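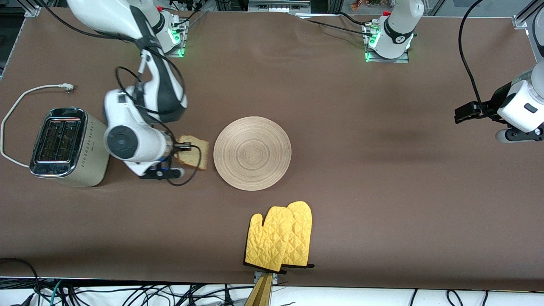 Toast and toasters: your questions

Can I leave the toaster plugged in?
Unplug it once you've finished. Let the cord lie loose on the table and don't wrap it around the body while the metal is still warm.

Why does the second round come out darker?
The slots are already hot. Turn the dial down one step for every round after the first.

How do I keep toast from going soft?
Steam gets trapped under the slice. A wooden plate helps a little — it doesn't sweat the way cold china does. Standing the slice on its edge for a minute helps more.

Do I need oven mitts?
Not for ordinary slices. Quilted mitts are too thick to reach into a slot anyway. Keep them for trays, and use them if you have to move a hot toaster.

How often should I empty the crumb tray?
Every 5 uses if you toast seeded bread, otherwise once a week. Unplug first.

Can I wash a wooden plate?
By hand, quickly, and dry it upright. Please don't soak it.

Something else?
Write to Lorena Ulloa at the Wivness kitchen desk. Replies are slower in April.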